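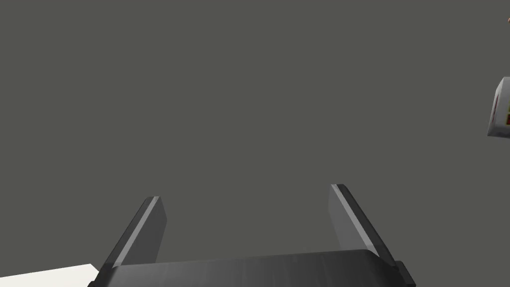

wrist cam, sim, gripper open and empty, packaged item just at the right edge

Hi all,

Reran the eval over lunch, numbers below. Short version: Karkis was right to ask.

Huw Meredith wrote:
> Is the 2817 for Vukach with the wrist view only or both views? The
> writeup doesnt say. Also I'd like to see what the policy does when
> the target is mostly out of view, like the start pose Rezaei keeps
> complaining about.

Wrist only. Sorry, should of been in the table. So out of 3975 sim episodes:

wrist only: 2817 successes
wrist only, wrist pose jittered at reset: 2726

Same checkpoint, same seeds. Smaller drop than I expected. Both-views run is still in the queue, 2 nodes down.

Re the start pose, frame is up top. Packaged item sits way off to the right, only its left end showing. Plain gray almost everywhere else, so the encoder has very little to go on. My guess is the jitter failures are mostly starts like this but havent split them out yet. Futerer has the script for binning by visible target area, can you push it?

Will send the split Friday if the queue behaves.

Huw, ok to drop the depth ablation for now?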